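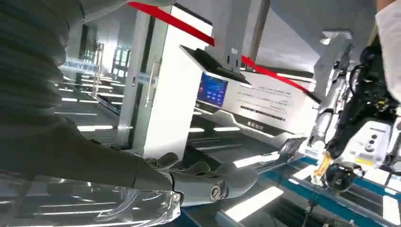

White cabinet, with the corridor behind the glass.

We use cookies to keep this site working and to see which pages are read. Accept all | Reject all | Manage settings

Progress report to the Ferraro Fund
Clukemstead Hearing Aid Support Service
Period covered: the start of the grant to the end of August

Summary of the period

The service has run without a break since the grant began. We saw 226 people at the drop-in sessions and made home visits to 39 others who could not get to us. Spending is a little under budget. The one part of the plan that is behind is the training for care home staff, and the reasons are set out further down along with what we would like to do about it.

The grant pays for a hearing aid technician, Lefteris Psarras, a part-time coordinator, Chrysanthi Bakalis, room hire, consumables and travel. Management time is covered from our general funds and is not charged to the grant.

What people come in for

Most visits are short. The usual job is a blocked tube or a dome that has gone hard, and Lefteris replaces it while the person waits. Batteries are the next most common reason. We do not fit aids, change their settings or look in ears for anything beyond obvious wax, and anyone who needs that is sent back to their own clinic with a written note. The note was added after the first few weeks, when people told us they had rung the clinic and could not remember what they had been asked to say.

A fair share of visitors had stopped wearing their aids altogether before they came. The aid was in a drawer, or in its box in the kitchen, and had been there for months. In many of these cases the fault was small. One man had been told by a relative that his aid was dead and that he should wait for his next review. The battery was in upside down and the contacts had corroded slightly. Lefteris cleaned them and tested the aid, and the man has been back since for tubing.

We had expected people over 65 to make up nearly all of the attendance. They are the largest group, but we have also seen people of working age who come in their lunch hour, and several parents with school-age children. The children are a difficulty for us. Their moulds need replacing more often and the schools service handles this, so we can do very little besides retubing. We now say so on the poster to save families a wasted journey.

Sessions and opening times

The drop-in was planned as a morning session only. From the spring we moved one session in each month to start at 4pm, which has brought in people who work. The late session is quieter than the others but the people who come to it are mostly people who had not come before, so we intend to keep it.

Waiting was a problem at first. People arrived all together when the doors opened and some stood for a long time. Chrysanthi now gives out numbered cards and calls each number by holding up a large printed copy of it, as calling out a number to a room of people with faulty hearing aids had gone as badly as you would expect. She also sorts out the people who only need batteries and deals with them at the table by the entrance.

Background noise is still an issue. When the room is full it is hard for anyone with an aid in one ear to follow what they are told. We have tried moving the chairs further apart and this helped a bit. A portable hearing loop was in the original budget and has been bought. It works well at the desk but the range is short, and it has to be switched off when Lefteris is testing an aid with the loop setting on.

Home visits

Home visits take up more of the week than we allowed for. The visit itself is much like a drop-in appointment, but people who are housebound have often stored up a number of questions, and the technician may be the only person who has called that day. We do not want to hurry these visits. We have dealt with the pressure by grouping them by area, so the villages to the north are done on one day and the town on another.

Requests come mostly from district nurses and from families. Very few come from the person concerned. Michalis Konstantinidis has been ringing each person the family puts forward, to check that they want a visit, and he uses text relay where it is needed. In 2 cases the person did not want one and we left it there.

Fuel costs have been slightly above the budget line and parking has been below it, so the travel heading as a whole is on target. 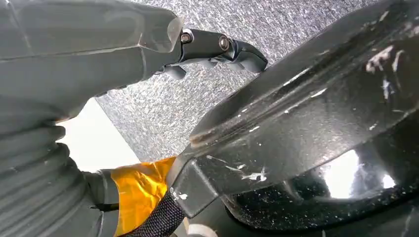
Fleseseo Community Health, Hearing and Sight Team

Care home training

The plan was for Lefteris to give a short practical session to staff in each of the care homes in the district, covering cleaning, battery changing, telling left from right, and what to do when an aid whistles. The sessions that have gone ahead were well received. Staff liked having old aids to take apart, and the night staff at one home asked for a second session at a time that suited their shift.

Progress has been slower than promised for two reasons. The first is that homes cancel at short notice when they are short of staff, and we have had sessions called off on the morning itself. The second is that turnover is high. By the time we went back to one of the early homes for a follow-up, only one of the people we had trained was still working there.

We would like to change the approach for the rest of the grant. In place of a single session for a large group, Lefteris would spend a morning in each home going round with whoever is on duty, cleaning residents' aids and showing the member of staff how as he goes. He has tried this once already, in a home where the planned session fell through, and the manager has asked him to come back. A printed sheet with drawings would be left in each medicines room. The cost is the same. It would mean reaching fewer homes in the period, and we ask for the Fund's agreement before we make the change.

Lost aids in care homes remain the complaint we hear most from families. They go into the laundry, into tissues, and on to meal trays. We have begun handing out small lidded pots with a space for a name label. They were cheap, and the homes have asked for more.

Record keeping

We use the Famik appointments system that the team already had. It was set up for clinics with booked slots and does not deal easily with people who walk in, so Chrysanthi keeps a paper sheet on the day and enters it afterwards. This is slow. Fotis Bakalis has written a shorter form within the system that takes only the name, the type of aid, the job done and whether a note to the clinic was given. It has been in use since July and the backlog has been cleared.

One gap in the records should be mentioned. In the first weeks we did not note whether a person had stopped using their aid before they came, so we cannot give a reliable figure for the whole period. The question is on the new form and we will report on it next time.

Feedback

We asked people to fill in a card on the way out. Most comments were about being seen without an appointment, and about Lefteris, who is patient and speaks clearly. Several people asked for the drop-in to be closer to a bus stop. A few said the room was cold in the early part of the year. There were complaints about the wait, nearly all from before the numbered cards came in.

One woman wrote that she had heard her grandson reading aloud for the first time since Christmas. Another wrote only "Battery, thank you."

Spending

Salaries are on budget. Room hire is under budget, as the late session is charged at a lower rate. Consumables are over. We underestimated how many thin tubes we would need, and the supplier raised its prices part of the way through the period. The underspend on room hire covers most of this and we are not asking for more money. We would like permission to move the balance between the two headings. A full statement has been sent separately by Apolinar Beltrán, who is also the contact for any questions on the accounts.

Next period

The drop-in and the home visits will go on as they are. Subject to the Fund's reply, the care home mornings will begin in the autumn, starting with the homes that have had no training at all. We will also try a session in the library on the east side of town, where there is a bus stop outside. The library has offered the room for a trial and has asked that we bring our own kettle.

Lefteris is due to take leave in the winter and we do not yet have cover for it. The neighbouring service may be able to lend us a technician for the drop-in, but home visits would have to stop while he is away. We will write to let the Fund know once this is settled.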